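Grorkelel planner catch-up, notes
24 May 2026 | Posted by Jomar Umali

We use cookies to remember your settings. Accept | Manage

Just me and Renato Tiongson on the call this time, with Evangelista sending apologies (again!). I took the notes, so blame me for the spelling.

1. Wrist view
Renato has finally got the wrist view logging at the same rate as the joint states, hooray. We agreed to keep the red mug and the leather organiser as the standard layout.

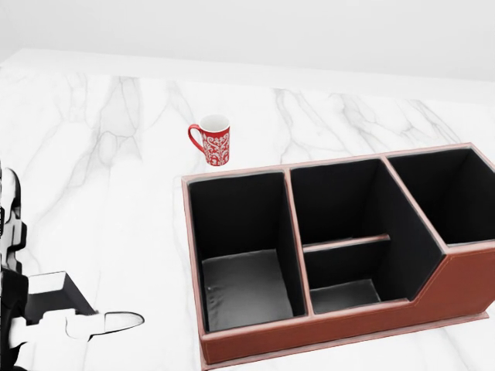
2. Occlusion
I moaned for a while about the arm hiding the left side of the organiser. The segmenter then merges the two and the planner gets into a right muddle. Renato will try masking the arm from its own model first.
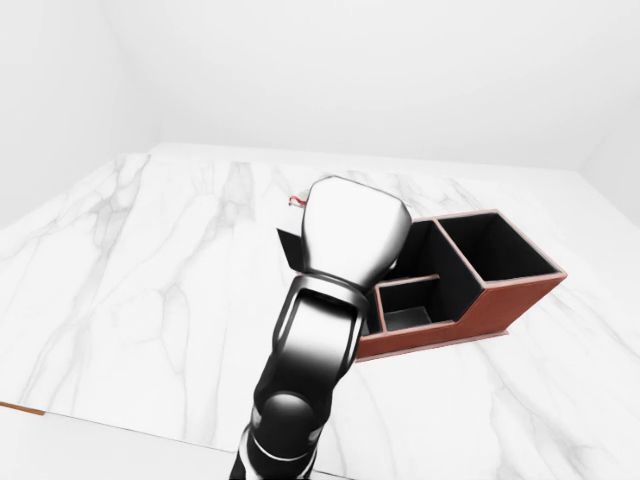
Render: Grorkelel simulation / Stosbridge

3. Reach planning
Start pose stays as it is, hand low by the front edge. Planning runs at 34 ms now, and I'd like 13 by August.
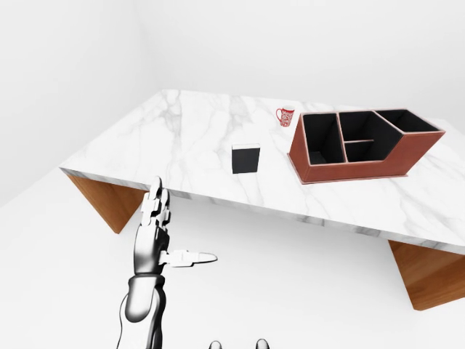
Start pose, cube on the table.

4. Pose estimates
I want the Flerkuson pose tracker swapped out before we do another 1,000 runs. It's fine on big things but flips flat-sided ones. The black box out in the middle of the marble is a good test, as that thin white strip along the top gives us an edge to lock on to. Renato to send me his branch.

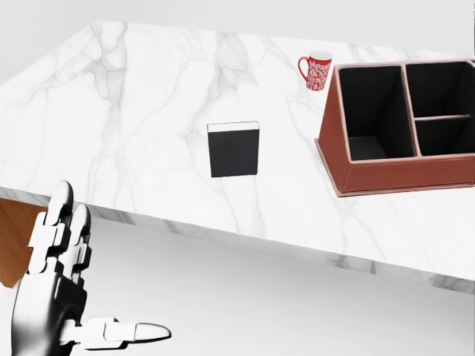
Grasp scoring didn't get a look-in, and I'd quite like it first on the list next time. Renato wants a bonus for clear space round the target, and I'm half convinced (the mug sits close by the organiser's back corner, so it would score worse than the box). I'll write up both versions and send them round.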